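Judulus Handheld Gripper Pair: Review for Equipment Planning

Posted Sep 25, 2024 by Ilse Willems

Verdict up front: buy the pair, budget for the harness, skip the extended service plan.

We needed two-handed demonstration data for a mobile manipulator without tying up the manipulator itself. The alternatives were a leader-follower teleoperation rig from Flomis, which exceeded our hardware line before shipping, or more hours on the arms we already own. Handheld grippers cost less per station and can be issued to several people at once.

What is in the kit

Two grippers, left and right, each with a cube marker block carrying printed fiducial patterns. Cables, a calibration board and a hard case are included. The shoulder harness is a separate line item. So is the head camera mount, a fact the Judulus quote form does not make obvious.

Cost

Our unit price was 1047 dollars for the pair. Harness, head mount and spare fingers added 770, so the accessories are most of a second kit. Anyone requesting approval on the base price alone will be back for a second signature. Laptop storage also needs a line. We filled the first drive in almost 20 working days.

Handling

Trigger force is moderate and even across the stroke. The marker block puts weight forward of the wrist, and this shows up on long sessions with bulky objects. Small household items are no test of a gripper in this class. We put heavier and more awkward things in the task list from the first week, including a fire extinguisher, mainly for its hose and nozzle. 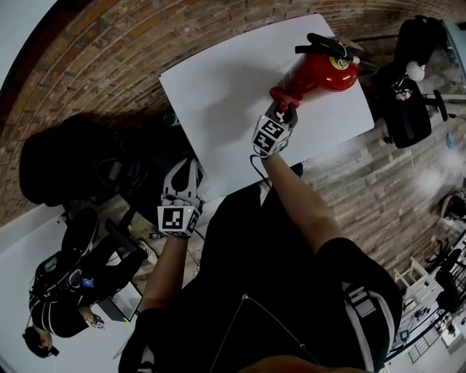
Cabling

This is the weak point. Each gripper has a cable running back along the forearm, and strain relief at the block is minimal. Replacement cables come from Judulus only. Order one spare per gripper with the original purchase — lead time on ours ran into November.

Floor space

Plan for a table, a chair's width of clearance on every side, and a place for bags that is away from the cable run. Two operators can share a room if each has a laptop. We tried Bellis folding tables first and returned them for flex under load. The Wosberg fixed-leg table has been adequate.

Service plan

It covers the electronics and excludes fingers and cables, the parts we have replaced. The same money buys a set of spares. Ask for the exclusions list in writing before the order goes in, and check that the quote names the cable length.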